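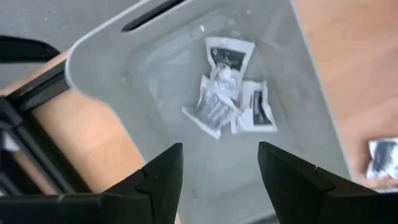 Bustia

Bustia is a small group of evergreen garden shrubs grown for foliage and late flowers. Sold mostly in pots. Best known form is 'Brilstead', a variegated sport; the plain green type is seen less often now. Used for low hedges, containers, the front of a border.

Description

HABIT: rounded, dense, upright when young, spreading with age. Height and width both 50 inches at maturity if left alone, less in a pot. Branches from the base without pinching.

LEAF: opposite, oval, short stalk, edge smooth or very slightly toothed. Upper side glossy, underside paler and dull. New growth is bronze for two to three weeks then greens up. In 'Brilstead' a cream margin, uneven in width, sometimes missing on one side of the leaf altogether.

FLOWER: small, white, tubular, five lobes, in loose clusters at the shoot tips. Light scent, stronger in the evening. Opens in July and carries on until the nights get cold.

FRUIT: a dry capsule, rarely set in cultivation. Seed is fine and loses viability fast.

Origin and breeding

The first garden plants were raised at the Bindon nursery from a batch of open-pollinated seed. Seed parent was an unnamed selection already in the nursery's collection, pollen parent unknown. Out of 659 seedlings, 20 were kept for a second season, mainly on habit and on how well they held their leaves through winter. Seedling number 14 was the most compact and became the standard green form, first sold simply as Bindon Green.

'Brilstead' came later, as a single variegated shoot on a stock plant of Bindon Green. The shoot was cut off, rooted and grown on through several rounds of cuttings to check that the margin was stable. Mostly it is. Green reversions do turn up, usually low down on the plant, and need to be cut out at the base as they outgrow the rest.
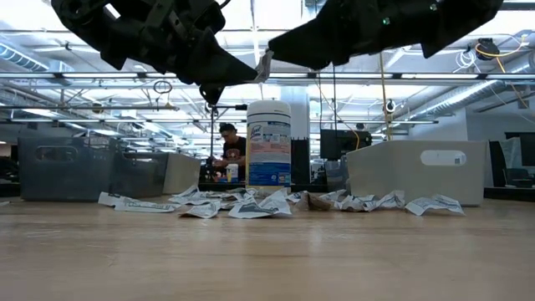

A third selection, 'Hamada', is a deliberate cross between Bindon Green and one of the other retained seedlings. Narrower leaf, darker bronze on the new growth, flowers a little later and fewer of them. Grown for cut foliage more than for the garden. The name has also been used in the trade for an unrelated dwarf plant, which has caused some confusion in older catalogs.

Cultivation

Sun or part shade. Variegated plants scorch in hot afternoon sun, so morning light is better for those. Any reasonable soil as long as it drains; wet feet in winter is the usual cause of death. Slightly acid to neutral is fine — on very limey ground the young leaves go yellow between the veins.

Water well the first summer, then only in long dry spells. One light feed in spring. Prune right after flowering, or in early spring where winters are hard. Old plants take a hard cut back to 12 inches but sulk for a year after and may not flower.

Container plants want repoting every second year. Loose bark-based mix, not straight peat.

Propagation

Semi-ripe cuttings in late summer, 3 to 4 inches, lower leaves stripped. Bottom heat helps. Roots in five to seven weeks. Named forms do not come true from seed and 'Brilstead' seedlings are all green.

Pests and diseases

Generally clean. Scale on plants kept under glass, sometimes aphids on the bronze shoots. Leaf spot in crowded, damp conditions, seperate the plants and it normally clears up. Root rot as noted. Deer leave it alone most years.

Trade and availability

Production was 3000 pots in the first year of release, all of it Bindon Green. 'Brilstead' has since taken over most of the market and 'Hamada' is mainly sold bare to foliage growers as rooted liners. Labels are not always reliable, green plants sold without a cultivar name are nearly always Bindon Green.

See also: Broadleaf evergreens; Variegation; Sport (botany)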